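I grew up seven doors from Perken's, the corner store in Brorna, and I still believe a town needs a counter where a child can spend small change and take all afternoon deciding.

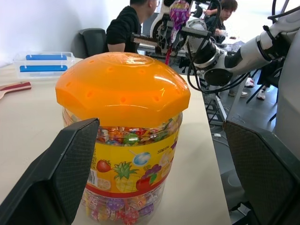 Wrapped lollipops in a jar with an orange lid.

Now the big market out by Posley has everything, I know, and I shop there too (the parking is lovely!). But you can't dawdle there, not really, and dawdling is how I learned to talk to grown-ups.

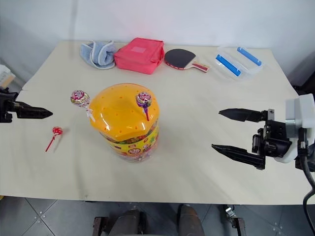

So when the store's lease comes up in June, I do hope the town will be generous with the rent.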